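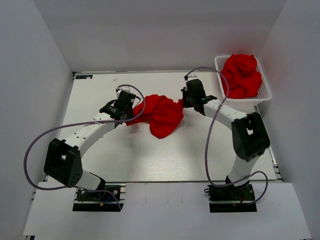

*Red cloth over the work table, with more waiting in the basket behind.*

Omano hires out table linen from a unit on the edge of Vutgate. It has 1382 pieces in stock, most of them white, and 174 of them are red. The woman who runs the linen side has been there for eleven years and agreed to talk on a Sunday, when there were no deliveries. She asked not to be named. "They'll know who it is in any case," she said.

I had gone to ask her about folding, and she began with the red.

"White is easy to keep in order," she said. "It all goes through at the same heat and it all goes on the same shelves. Red has to be kept apart from start to finish. It has its own wash, its own basket and its own day. If one red napkin gets in with the whites you've got forty pink napkins, and you can't hire out pink napkins."

Had that happened?

"Twice. Once it was me."

The red stock was bought for a single customer, the Serance, a hotel that holds a winter dinner and wanted red on every table. The hotel paid for part of it and Omano kept the cloths afterwards. For the first year or so they hardly went out. Then other people began asking for them, mostly for weddings, and now July is the busiest month for red, which she did not expect.

"I thought it would be December and then nothing until the next December. But people want it for summer parties. They put it outside on the grass. It comes back with grass on it."

I asked what happens when a batch comes back. She said that everything is shaken out in the yard first, for crumbs and pins. Drivers are told not to tie the bags with string. Each piece is looked over for wax and for wine, and anything with wax is put aside. Wax is scraped off cold and then ironed through brown paper. Wine on red is less trouble than people think, but it dries to a darker patch that shows up under electric light, so she checks them at the window.

"You do have to look properly. On a white cloth a mark jumps out at you. On red you can fold the whole thing, put it on the shelf, and find the mark when the customer rings."

After washing, the pieces go into a basket and wait to be folded. She prefers plastic baskets with holes in the sides to the wicker ones the firm used to have. Wicker catches threads. She also likes to see what is at the bottom without tipping everything out.

"The basket is always too full," she said. "I tell people to take two baskets. They take one and pile it up. Then the top piece slides off and touches the floor, and that one goes back in the wash."

Folding is done on a plain table. She has firm views on the table. It should have nothing on it, it should be at hip height, and the top should be smooth enough that you can run your hand across without feeling a join. At her last job they folded on a trestle with a blanket over it, and she hated it, as the blanket moved with the cloth.

The first step is to find the edges. When a cloth comes out of a basket it is a lump, and she says new staff always try to flatten the lump by pressing on it.

"You pick it up. You get hold of an edge, you go along it with your fingers until you come to a corner, and you hold on to that corner. Then you let the rest hang and look for the next one. The weight of it does a lot of the work for you. If you push it about on the table you're just making creases."

What if you pick up the wrong corner?

"You'll get the opposite one to start with, everybody does. Then it hangs in a point and you know. Put it down on the table, keep your hand on the one you've got, and go along the hem again. It takes a few seconds. People get cross and drop the whole thing and then they have to start from nothing."
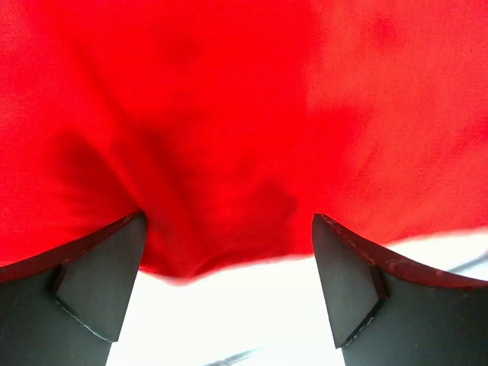 *The red close to, sagging in a soft fold.*

She would not give me a speed. A customer once asked her how many an hour and quoted the figure back at her when an order was late. She did say that she can tell from the stack who folded it. Some people pull the hems level and let the middle look after itself. Others smooth the middle and leave the hems a finger's width out. She does not mind which, provided that each stack is done by one person from top to bottom.

"If two people do the same stack it leans."

The fold itself is simple. A large cloth is halved lengthways, halved again, then brought in from both ends to the middle and closed like a book. That gives a flat packet with one clean edge, and the clean edge faces out on the shelf. Square cloths are done in quarters. Napkins are left flat in tens with a band round them, unless the customer has paid for them to be shaped, and she would like fewer customers to pay for that.

I wondered whether the red cloth was harder to handle than the white. She thought about it. The red is a softer cloth, she said, from a supplier called Guo that Omano used only for that order. It hangs well on a table and drops nicely at the corners. In the hand it sags, so the middle goes down between your arms while you are trying to bring the edges together, and you have to lift higher than you would with the white. Short people find it tiring. She is short.

"The white has got some stiffness in it. You can more or less throw it and it lands square. The red you have to persuade."

The other trouble with red is seeing the folds. In poor light it goes dark in the dips and looks like one solid piece, and she finds she is working by touch. On a bright morning the same cloth looks almost orange where the light hits it, and customers have rung up to say that they have been sent two different colours.

She keeps a stock book with a line for each piece that is taken out of use. Last year the firm sent out 914 red napkins and cloths over the whole twelve months, counting repeat hires, and withdrew very few of them. Burns are the usual reason. Faded pieces are cut up for dusters, and she has a drawer of them at home.

I asked whether Omano would buy red again.

"If it was up to me, I'd buy green," she said. "But I'd want a separate basket for that as well, and I don't know where we'd put it."

*Interview held at Vutgate, 07/04/2024.*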